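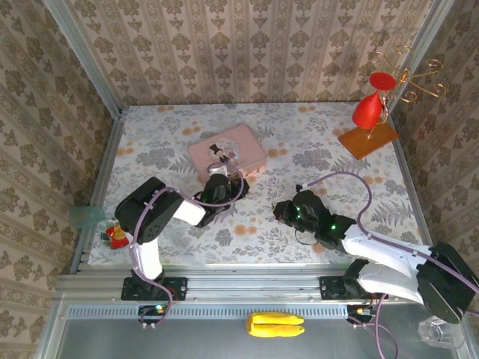 *Cream stripes with little brown damask-like motifs, over a leafy tablecloth.*

I've papered 4 rooms in this house now, and the striped ones gave me the most grief. Stripes show everything. If your first strip leans even a little, the whole wall leans with it, and you'll see it every time you walk in. So this is how I hang a striped paper with a small repeat, the way I do it after a lot of peeling and swearing.

## Before you open the paste

Check the batch number on every roll. I once hung half a hallway in a Tonevano stripe before I spotted that one roll came from a different run, and in daylight the cream was plainly yellower. Buy one more roll than the calculator says, too.

Wash the walls, fill the dings, sand, then brush on a coat of primer. I use the Drustico one because the hardware store in Rilosthorpe carries it, but any wallpaper primer will do. Let it dry overnight.

## Your first line

Don't trust the corner! Corners in old houses wander all over the place. Measure out from it by the width of your paper minus half an inch, hang a plumb line there, and pencil it in lightly from top to bottom. Your first strip goes against that line, and the spare half inch wraps into the corner.

## Cutting and matching

1. Measure the wall height and add 4 inches, so you've got 2 to trim at each end.
2. Cut the first strip and mark the top on the back with a pencil.
3. Lay the next length beside it and slide it until the motifs line up, *then* cut.
4. Do three or four strips like this before you paste any.

## Hanging

Paste the wall or the paper, whichever the label says (my Ashour rolls were paste-the-wall, much less mess). Start at the top and smooth from the middle outward with a soft brush. Butt the seams together - no overlapping - and wipe off any stray paste right away with a damp sponge.

At an inside corner, cut the strip so it turns by half an inch, then draw a fresh plumb line on the next wall and start again from there. You'll lose a bit of the pattern in the corner. I've stopped caring.

Change your blade every couple of strips. A dull one drags and tears wet paper, and a pack of 50 costs next to nothing.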